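Sorting Out the Catch-All Bin

Most homes have one spot where small things end up. In ours it used to be a drawer in the kitchen, then a basket by the back door, and now it is a divided bin that comes out of the utility closet. The location changes but the contents stay about the same: tape, something for measuring, sunglasses, a cup that belongs somewhere else.

These notes cover how to empty a bin like that, clean it, and set it up so it takes a few minutes to go through the next time. The first pass takes most of a Monday evening if it has been let go for a year. After that it is a short job.

Start with a clear table

Pick a table you don't need for dinner. Move the bin onto it and take off anything else that lives there. If the bin is metal or has been dragged around a garage, put an old towel under it before you slide it, as a bit of grit on the bottom will mark a wood top.

Have these ready:

A trash bag
A damp cloth and a dry one
A marker and masking tape for labels
A small box for things that go to other rooms

Do not dump the bin out. Lift things one at a time. Dumping makes a bigger pile than you started with, and small parts roll off the table.

Use the divider

A two-part bin is easier to sort than a single one, so make use of it. Clear one side completely and leave it clear while you work. Everything starts on the other side. Things you are keeping in the bin cross over once you have checked them. Anything that is staying in the house but not in the bin goes in the small box. When the starting side is empty, you are done sorting.

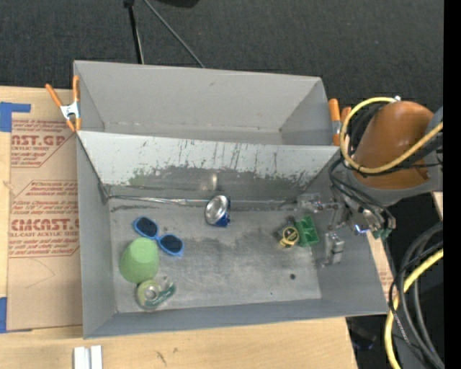
The things that give people trouble are the ones that are useful but have no group. Go through them by type.

Sunglasses. Fold them and keep them out of any bin that also holds tools. Lenses scratch quickly against anything with a metal edge. A hook near the door works, or an old sock if you don't have a case. Wash the lenses with a drop of dish soap and lukewarm water, and dry them with a soft cotton cloth. Paper towels can leave fine scratches.

Cups. A cup goes back to the kitchen unless you have retired it. A retired cup makes a good holder for pencils or a scraper, but write on the bottom with a marker so it doesn't get put back with the others.

Tape. Store tape in its dispenser and check the cutting edge for old adhesive. A cotton swab with rubbing alcohol takes it off. When the end of a roll has stuck down and you can't find it, run a fingernail slowly across the roll until it catches, then fold the last quarter inch under so it doesn't happen again. A roll that splits every time you pull it has usually dried out. Throw it away.

Tape measures. Pull the blade out a few feet and wipe it with a dry cloth as it goes back in. Guide it in by hand. Letting it snap back loosens the hook at the end. The hook is supposed to move a little, so don't try to tighten it.

Cans. Full cans go to the pantry. Check the date and look for dents along the seam or a bulging end, and throw out any can that has either. Rinse the empties and recycle them. Don't store cans on their side in a bin with other things, because they roll into everything when you carry it.

Cleaning the bin

Once the bin is empty, wipe out the dust first with the dry cloth. Then wash it with warm water and a little dish soap. Work along the bottom seams with an old toothbrush, where dirt packs in.

For dark scuffs on a gray or light surface, make a paste of baking soda and water, rub gently in one direction, and rinse. My neighbor Idris Phillips uses a plain white eraser for the same thing and gets good results on painted metal. Scratches will not come out. Leave them alone.

If there is a hole in the bottom of the bin, put a scrap of shelf liner over it before you store screws or other small parts in there.

Let the bin dry fully before anything goes back. Overnight is best.

Putting things back

Put tools on one side and household supplies on the other. Label each side on the top edge with masking tape, where you can read it standing up. Keep the bin no more than half full. When it gets past that point, go through it again.

I do ours in May and again when the clocks change in the fall. Batteries don't go in it at all. They have their own box on the closet shelf, with the loose ends taped.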